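共和暦の日付が一日ずれる件(Rostnessへの取り込み)
状態:解決済み(一部手作業で残り)
カテゴリ:日付変換/インポート

すみません、長くなります。同じことで困る人がきっといると思うので、やったことを順番に全部書いておきます。

環境はRostnessのデスクトップ版、日付変換はDikovプラグインです。取り込んだのは、今井文庫(うちでは昔からImaiと呼んでいます)が持っているフランス革命期の書簡と地方行政文書の目録で、全部で3,349件。原本の日付はほとんどが共和暦です。私は総裁政府期の県の行政と、占領地との手紙のやりとりを調べているので、日付が一日狂うと「返事のほうが先に届いている」みたいな変な年表ができてしまうんですよね……。

最初におかしいと思ったのが、まさにそれでした。共和暦4年の手紙を時系列に並べたら、ある役人が事件の前の日にその事件を嘆いている。いやいや、予言者じゃないんだから、と思って日付欄を見たら、4年ヴァンデミエール13日が1795年10月4日になっていました。王党派の蜂起の日なので、これは10月5日でないと困ります。

試したこと、その1。タイムゾーン。
日付が一日ずれるといえばこれだろうと、まず疑いました。PCの設定をUTCにして入れ直し、パリ時間にして入れ直し、日本時間に戻して入れ直し。全部同じ結果でした。午前中がこれで消えました。

その2。目録の入力ミス。
元のCSVを開いて、該当の行をGurkameoのビューアで原本画像と突き合わせました。CSVの「13」は原本でもちゃんと13。目録を作った方、疑ってごめんなさい。ついでに何通か読みふけってしまい、ここでも時間を使っています。

その3。キャッシュの削除と再インストール。
変化なしです。設定だけきれいに消えました。やる前に書き出しておけばよかった!

その4。年ごとに調べる。
やっとまともな方法にたどり着きました。各年のヴァンデミエール1日だけを入れた小さなCSVを作って、変換結果を一覧にしてみたんです。そうしたら、2年と3年は合っている。4年がずれる。5年、6年、7年は合っている。8年がまたずれる。12年もずれる。念のためブリュメール18日も見てみたら、8年のところが1799年11月8日になっていて、クーデタが一日早く起きていました。

ここまで来ると、さすがに閏年だなと気づきます。共和暦で実際に366日あった年は3年、7年、11年で、年末の補充日(サン・キュロットの日)が六日になります。ところがDikovは4年、8年、12年を閏年として計算しているようなんです。だから4年の頭が一日早く始まってしまい、その年の終わりに余分な一日を足して帳尻が合い、5年からは何事もなかったように正しくなる。4年だけ見ていたら全部ずれていると思い込んだでしょうし、5年だけ見ていたら気づかないままだったはずです。

もうひとつ副作用があって、3年、7年、11年の「補充日の6日目」は存在しない日付として扱われ、欄が空白になります。エラーは出ません。これがけっこう怖いです。

この内容でサポートに送ったところ、Tala Smadiさんから返事をもらいました。要点だけ写します。

「再現できました。閏年の判定に、当時実際に使われた暦ではなく別の計算規則が入っていました。詳細設定の『共和暦の閏年』を『自動』から『年表を参照』に変更してください。次の更新で初期値も変更します」

設定、あったんですね。詳細設定のいちばん下、折りたたまれた中にありました。私は三回くらいその上を通り過ぎています。

直し方をまとめるとこうなります。

1 プロジェクトを別名で保存する(設定も書き出しておく)
2 Dikovの詳細設定で「共和暦の閏年」を「年表を参照」にする
3 日付欄を選んで「再変換」。取り込み直しは不要
4 4年ヴァンデミエール13日が1795年10月5日になっているか確認する
5 日付欄が空白の行を抽出して、補充日が残っていないか見る

再変換で日付が変わったのは279件でした。空白だった行は21件あって、こちらは設定を変えても埋まらず、いまのところ手で入れています。原本側の書き方が「最後の補充日」だったり「革命の日」だったりするので、機械には気の毒かもしれません。半分まで終わりました。

あと、これはバグではないのですが、グレゴリオ暦と共和暦を併記している手紙で、書いた本人が間違えているものがあります。そういう行は直さずに、備考欄に「原文ママ」と入れて両方残しています。Rostnessだと変換後の日付が優先して並べ替えに使われるので、気になる人は並べ替えキーを別の欄にしておくといいです。私は「推定日」という欄を足しました。

質問をひとつだけ残しておきます。補充日の別名を辞書登録して、まとめて変換する方法はありますか? 月名の別表記は登録できたのですが、補充日は月の扱いではないらしく、登録画面に出てきません。ご存じの方がいたら、コメントで教えてください。 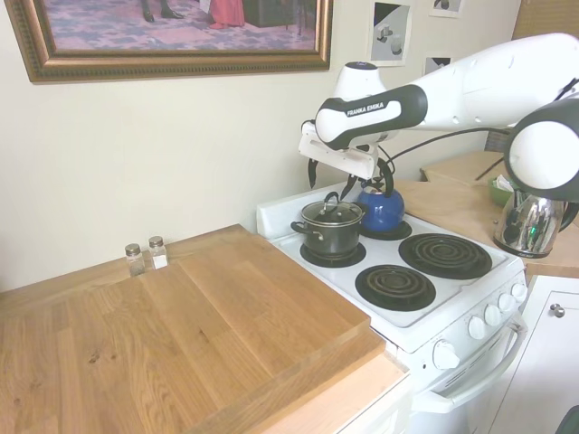 読了時間:7分

追記:Smadiさんから続報があり、補充日の辞書登録は要望として受け付けてもらえました。更新は7月の予定だそうです。それまでこのチケットは開けたままにせず、要望のほうは別チケットに移します。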